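Peverden Robotics Club – Frequently Asked Questions

Last updated April 2024. If something on here is wrong email Menaka, she'll fix it faster than the rest of us.

Who can join?

Anyone enrolled at the college, full time or part time. Staff too, we have had a couple. You don't need to be in engineering. Iresha is a nursing student and runs the whole two-arm project.

Do I need to know how to code?

No. Helps, obviously. If you've never done any, come to the beginner track first (see below) and you'll pick up enough Python to be useful in one semester. Plenty of jobs need no code at all – wiring, printing parts, running practice sessions, labeling recordings, writing up the log.

When and where do you meet?

Two evenings a week during term, Turunen Building, basement level, the room past the bike storage. Exact evenings change every semester so check the list by the door or the mailing list. Doors open at 6. We are usually gone by 9:30, later before a competition.

The basement door locks itself. If you're stuck outside, knock on the low window, not the door. We can't hear the door.

What does it cost?

$14 a semester. Covers consumables and snacks. Can't pay? Tell Jamila, she'll waive it, no form, no questions.

Competition travel is separate. This year the college is paying for the van and we pay for food.

What are the projects this year?

Line follower (beginner track). Small wheeled robot, everybody builds one, you keep it.

Sorting belt. Mostly done, needs somebody who likes cameras and hates free time.

Two-arm table. The big one, for the Sestance Open. Most of the questions we get are about this so the rest of the page leans that way.

What is the Sestance Open?

Regional student contest for tabletop manipulation. Teams bring a robot and get given household stuff to tidy, sort, stack or pick up. You don't see the exact objects until you get there, only the categories. This year: footwear, kitchen and table items, and "soft or floppy". Runs are timed and there's a judge at the table the entire time.

We went last February as well and placed 11th. Wojciech would like it on record that we lost most of our points to one sock.

How many people are on the competition team?

Up to 11 can be registered. Only 3 are allowed at the table during a run. The rest do spares, notes, battery duty, moral support. Table spots are decided in practice and not by who's been here longest.

How do the arms learn a task?

A person drives both of them by hand with a pair of small leader arms, does the task, and we record it. Then again. And again. Then we train on the recordings and see what the arms do on their own. First results on anything new are usually terrible, don't be discouraged.

We had 820 recorded runs at the start of this term. Not all good ones. Part of the job is going thru them and throwing out the bad takes.

Can I drive the arms on my first night?

Probably yes if somebody signed off is standing next to you. Nusrat does sign offs. Takes one evening: power up, home position, stop button, what not to grab, how to leave it when you're done. After that you can book your own time.

How do I book table time?

Sheet on the wall, one-hour slots. Two slots in a row max unless it's the last week before a contest. No show twice and you go to the bottom of the list. Sorry – it was chaos before we had this rule.

What should I bring to a practice session?

Closed shoes, hair tied back, your own laptop if you have one. Water with a lid on. And objects! We are always short on objects. Old sandals, insoles, plastic cups, bowls, saucers, any odd kitchen rack your family wants gone. Different colors and shapes are the point, so we'd take one weird flip-flop over a box of matching ones.

No glass please, no real ceramics you'd be sad about, nothing sharp. Wash the shoes first. Please.

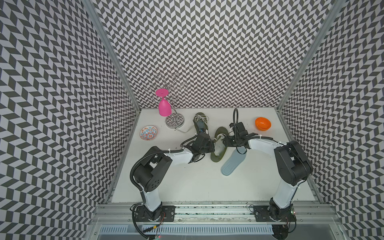

Straps are where new drivers get into trouble. Go in slow, close on the strap and not the sole, and keep the other gripper clear until you have a hold. Most crashes are two grippers wanting the same spot at once. If they're close together, stop one arm and move the other. Call out which arm you're moving if you're driving as a pair.

What if I break something?

Tell us. Really that's it. Write it in the log with the arm (left or right) and what you were doing. We don't charge for accidents. Things that get bumped and put back quietly cost us far more time, Wojciech once spent a whole evening chasing a fault that turned out to be a loose connector somebody knew about.

Don't try to fix the wiring yourself unless you've been shown. Cables on the arms need slack to move so don't tighten the ties "to make it neat".

Can I change the table setup?

Move the objects, yes, as much as you like, that's what we want between takes. Don't move the wall panels, the rail or the bases. If a base shifts even a little the older recordings stop matching, and Iresha has to do calibration again – and she will find out who it was.

Can I use club recordings for my coursework?

Yes, ask Menaka for access. Credit the club. Check with your instructor too, some of them want data you collected yourself. You can't pass the files to people outside the college without asking us.

What software do you use?

Our own scripts mostly, all in one folder called pralard (named after the first robot, RIP). Setup guide is in there. It assumes Linux. It sort of works on a Mac. If you're on Windows come early and Nusrat will sit down with you and get it going, allow an hour.

I missed the start of the semester, can I still come?

Yes. Beginner track is harder to join after week four because of the build, but the two-arm group takes people anytime. Just turn up and ask for Iresha.

Do you lend out equipment?

Line follower kits and the soldering irons, yes, one week, sign the book. Arms and leader arms never leave the room execpt for competitions.

Can visitors come and watch?

Sure, as long as a member is with them. High school groups need to write to Jamila two weeks ahead so she can book the bigger room upstairs for the talk part.

How do I get in touch?

Mailing list signup is on the student clubs page, look under P for Peverden. Or come down to the basement any evening we're open.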